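Karnstead shared workshop, arm build group
Minutes, Thursday, November 15, 2018

## 1. Previous actions

- Frame bolts rechecked to the Pralen torque sheet. Closed.
- Cable ties on the second arm not replaced. Carried over.
- Spending since August stands at $813. No objections.

## 2. Simulation renders

Reviewed before any change to the physical bench. All four are renders of the two-arm cell models.
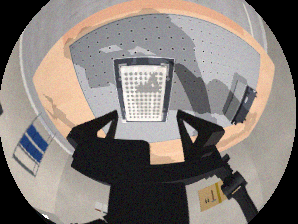
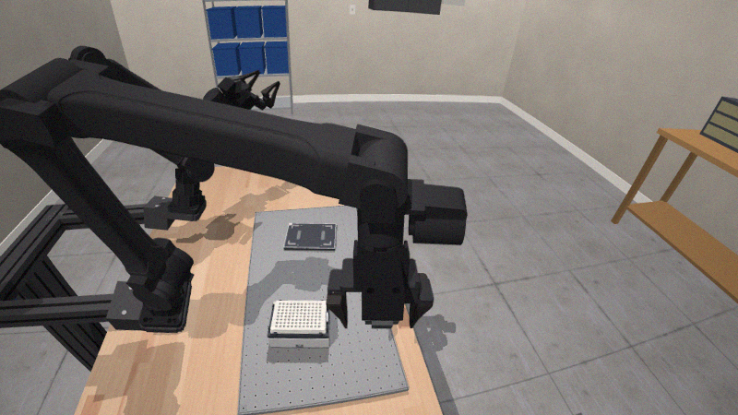
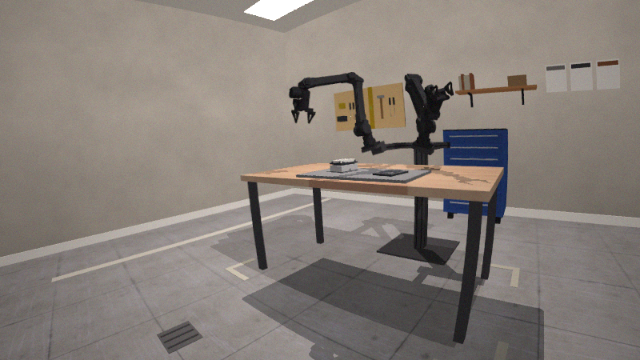
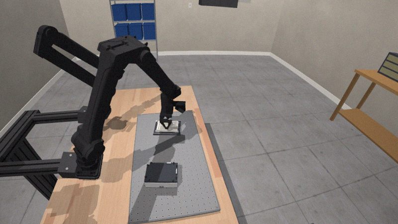 ## 3. Layout

- Two mounting options discussed: both arms on a center post behind the bench, as in the third render, or on an extrusion frame at the left end of the table, as in the second and fourth.
- Extrusion frame preferred. Stock is already on the rack and the post would need a new base plate.
- The perforated board stays gray in the model. Request to change the color declined.
- Black corner guides were suggested for the plate fixture. Rejected; the white ones in the second render read better against the black plate.

## 4. Gripper camera

- The wide view in the first render has black corners outside the circle. Agreed to mask them before the Trorkavier script reads the picture.
- Lens profile to be kept in the same folder as the arm model.

## 5. Parts

- Order 22 T-nuts and 2 corner brackets from Hosseinzadeh. Cost $68, approved.
- Spare gripper fingers deferred to the next order.

## 6. Actions

- Cut the two long frame rails and deburr the ends.
- Replace cable ties on the second arm.
- Add the corner mask to the script and rerun the renders.
- Delete the center-post file from the shared drive once the rails are bolted up.

Meeting closed after item 6. Saw booked for the rails.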